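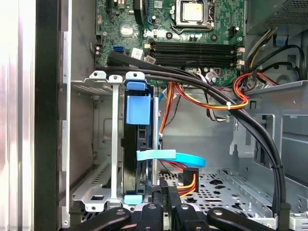
Surely you just pull the drive out and you're done, so what is there to write up? I got asked that more than once when I said what my project was on, and fair enough, it does sound like a very short report! But getting a hard drive out of an old desktop tower and back in again turned out to have quite a lot in it, at least if you want the next person to manage it without swearing.

The project was set by Mellholm College together with Brorby Reuse, who take in old office computers, strip them, and get the usable bits going again. My part was the drive bay: how the drive sits, what's in the way, and whether the instruction sheet they hand out makes any sense to a beginner (I was the beginner).

The tower

I worked on a tower that had already been partly stripped. There was no cooler on the processor, so the metal heat spreader was just sitting out in the open, and all four memory slots were empty. The green motherboard and the grey power supply were still in place. I had expected the board to be the tricky part and had read up on it far too much beforehand, when what I should have been reading up on was cables.

There are so many cables. The orange, red and yellow ones come down from the power supply, and although there's a little white zip tie trying to keep order, they still loop about in the middle of the case. Then there's a thick black bundle which sweeps right across, over the blue latch at the top of the drive. My first go was a mess because I went straight for the latch and ended up fighting the bundle with the back of my hand. Move the bundle first!

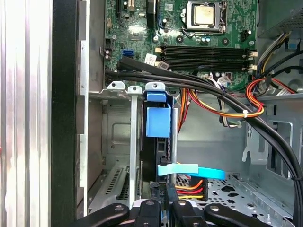 The caddy

The drive sits in a blue plastic caddy, and I've become a bit fond of it. You don't need a screwdriver. You squeeze, you slide, and if you've squeezed properly it comes away. If you haven't, it comes halfway and sulks. I got stuck like that 11 times out of my first 17 tries, nearly always from pressing on one side harder than the other.

The old sheet from Brorby says "release the clip", which is no help at all when there's more than one bit of blue plastic that looks like it might be the clip. I rewrote that line as "squeeze both tabs evenly and hold them until the caddy is clear of the bay".

I also wanted to look at the caddy away from all those wires, so I spent an afternoon with a grey plastic bracket on the ribbed metal panel. The bracket makes a sort of shallow cradle, and the caddy can sit partly inside it with its blue tabs in plain view. I found that miles easier for learning on, and I'd start every beginner there before letting them near a tower. 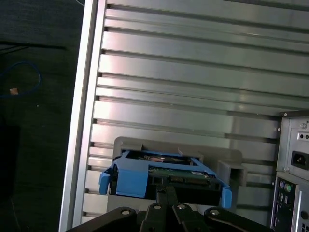 What I changed on the sheet

I got it down to 2 pages, with the cable step moved to the front. I took out the word "simply" wherever it came up. I also added a line about supporting the drive from underneath, which I'd left out of my first draft because by then I was doing it without thinking.

The bracket is good for one more thing, and that's seeing how the drive and caddy go together. The black drive sits nested between the blue side rails, and once you've had a proper look at that you understand why it matters that the caddy goes in straight. 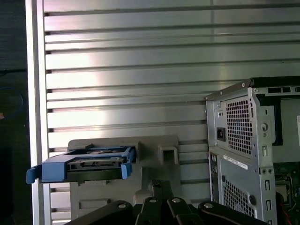
Putting it back was harder for me than taking it out, and I'd give it more time if I did the project again. I kept stopping too early because I was scared of forcing it. The sheet now says to check both sides are level before pushing, and to back out and start again if it feels stiff.

I'd also like to try a different make of caddy, as everything I've written is based on this one type. Brorby are going to use the new sheet in September, and I've asked for a copy back with all the scribbles on it.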